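May 6, 2018 – Open day at the Savum training lab
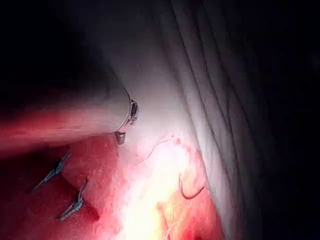

Instrument tip over the work area, two clips at lower left, folded membrane to the right.

Got to the lab with Ataberk Şimşekoğlu before the doors opened and still ended up in the second group. Our badges said Faltard, where neither of us has worked since last July. The morning was talks. The robot sessions began at 11 and were split between the console room and a viewing room with a large monitor.

Bastian Mühlbauer ran the viewing room. He kept his commentary to the controls and said little about anatomy, which suited me. Points I wrote down:

Motion scaling. The default on their setup is 5 to 1, so five centimeters at the handle gives one at the tip. He can change it during a task but prefers to leave it alone once suturing begins.

Clutch. A foot pedal disconnects the handles so the operator can bring the hands back to a comfortable position. Orientation has to match again before control returns. This is slower than I expected.

Force. No feedback at the handles on this version. The operator judges tension by eye, from how the tissue and the strand move. I asked how that works with a pale suture against a pale, strongly lit surface. The strand on the monitor was hard to pick out from the light behind it, while the dark red thread a little to the right of it was plain. His answer was that you learn to watch the tissue at either end of the strand. I would still want a darker suture for teaching.

Light. The brightest region, just below the tip, was washed out to yellow-white and I could read almost no texture in it. The folds in the membrane showed well at upper right. The two blue-grey clips on the red tissue also read clearly, and one cast a faint shadow that helped with depth. Ataberk thinks automatic exposure would fix the glare. I think it would darken the corners, and they are nearly black already.

After the break we each had 4 minutes at the console on a Flemow practice block, moving rubber rings between pegs. I dropped the first ring by opening the jaws before the wrist had finished turning. The delay between hand and tip was small but I noticed it on quick reversals. Ataberk did better and mentioned it twice on the stairs.

A Rahman engineer had a table in the hallway with a stripped-down wrist joint, cables exposed. Cable stretch is logged per instrument. I asked for the tension figures and he took my address.

To do: write to Bastian about the exposure settings. Return the Faltard badge holder. Find out whether the Flemow block is sold without the base.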